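How Does a Robot Practice Before It Has a Body?

Hi! I write software for robots, and when I tell kids that, the first thing they ask is whether my robot ever breaks stuff. Oh yes. All the time! But most of the things it breaks aren't real, and that's the part of my job I want to tell you about.

So, a robot arm is pretty much a stack of joints with motors in them. You have joints too (wave your hand around and feel your shoulder, elbow and wrist all helping out). When you reach for a glass of milk, you don't think "shoulder, turn a little, elbow, open up." Your brain takes care of it. A robot needs somebody to write that part down, and the part that works out how to get from here to there is called a planner.

My planner is called Clirkon. I give it a spot in the room and it has to find a path for the arm that gets there without whacking anything. It tries one path, checks it for bumps, throws it out, tries another. It can look at 600 paths before you finish a sneeze, and lots of them are terrible. Once it wanted to go to a box by way of the floor.

Where do all those bad ideas get tested? In a simulator! It's like a video game with very strict rules about weight and bumping. We build a room on the computer, put robots and shelves and boxes in it, and let the software loose. If an arm smacks into a shelf, I press a key and the whole room goes back to the way it was. I wish my bedroom did that.

My simulated room has a checkered floor, a tall shelf with brown boxes up on it, and more than one robot. The big black arm in the middle gets most of my attention, and it has to reach down toward a bunch of small things without bumping the dark pedestal right next to them.
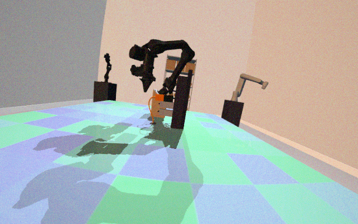 What's with the speckles?

Computers draw light by following lots of tiny rays as they bounce around a room. If you only follow a few rays, the picture comes out grainy, a bit like sand got sprinkled on it. Follow more and it gets smoother, but you have to wait longer. Grain can be handy, too. Real cameras make speckly pictures when it's dim, and software that has only ever looked at perfect pictures can get confused by them.

Shadows are another tricky thing. You know a shadow isn't a hole in the floor, but a computer has to learn that! The part of the software that makes sense of pictures is called perception, and mine spent most of July being scared of shadows. My friend Þórarinn Mikkelsen fixed it by showing it 2,000 pictures with the light coming from different places.

Then the real arm gets a turn

When Clirkon can do a job 60 times in a row in the simulator, we try it on a real arm, very slowly, with my hand by the big red stop button. Real motors wobble and real boxes slide, so something is usually a little bit off. Then I go back to the computer and make the pretend room more like the real one.

Try it yourself

Put a cup on a table with a couple of books in the way. Ask a friend to close their eyes and be the arm while you be the planner. You can only say things like "elbow up" or "hand left." Use a plastic cup, please!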